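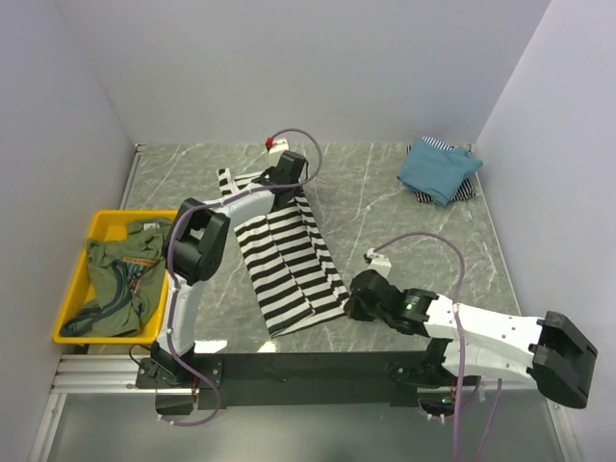 Search this site Search

How to hem a knit top without a serger

Reading time: 2 minutes

Knit tops are easy to shorten on a regular sewing machine. The usual trouble is a wavy hem, and most of that comes from pulling the fabric as it goes under the foot.

You will need a ballpoint or stretch needle, a twin needle if you want two rows of stitching, polyester thread, pins, chalk and an iron.

Wash and dry the top before you measure. Cotton knits can shrink in length the first time through the dryer.

Put the top on and mark the new length with a pin at one side seam. Take it off, lay it flat and smooth it with your palms without stretching it. If it has stripes, match them at the side seams before you mark anything else. Chalk the finished line all the way around, then a second line 1 inch below it. Cut on the second line.
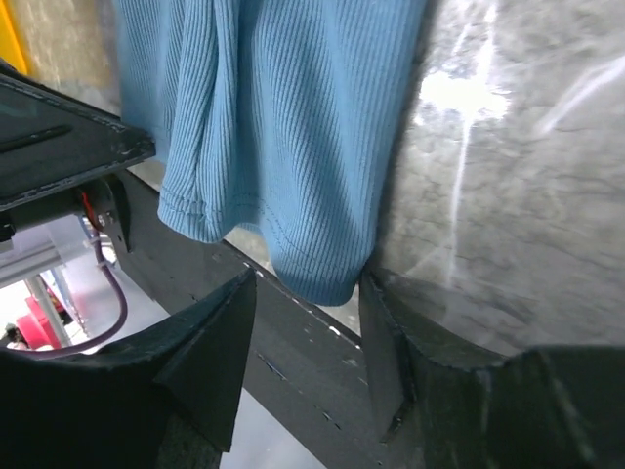 Page last changed: June

Fold the raw edge to the inside along the finished line and press. Lift the iron and set it down again; sliding it will stretch the edge. Pin every 2 inches with the pins pointing across the hem.

Fit the needle and lower the presser foot pressure if your machine lets you. Set the stitch length to 3 and sew a test on the piece you cut off. If the test ripples, lengthen the stitch a little and try again.

Sew from the right side, starting at a side seam. Rib knit needs the most care, so guide it with flat hands and let the feed dogs move it. Overlap the first few stitches at the end, pull the threads to the inside and knot them.

Steam the hem and leave it flat until it cools.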